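Workplace > Automation and Jobs

Robot picking orders, what happens to pickers?
Zawadi Temba, 10 July 2021

Our store wants a robot for basket orders. Four of us pick now. Do hours get cut?

Su-chen Lui
Depends on the manager.

Victor Kaijage
At Trallau we kept our hours, but the work changed – less walking, more restocking and sorting out mixed bins. A carrot in with the tomatoes is still a job for one of us.

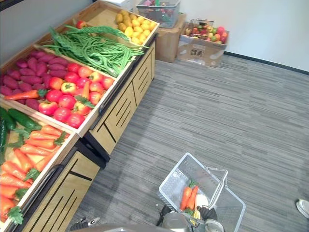
Ask for training in writing before it starts. We got ours in January, after two people had already quit.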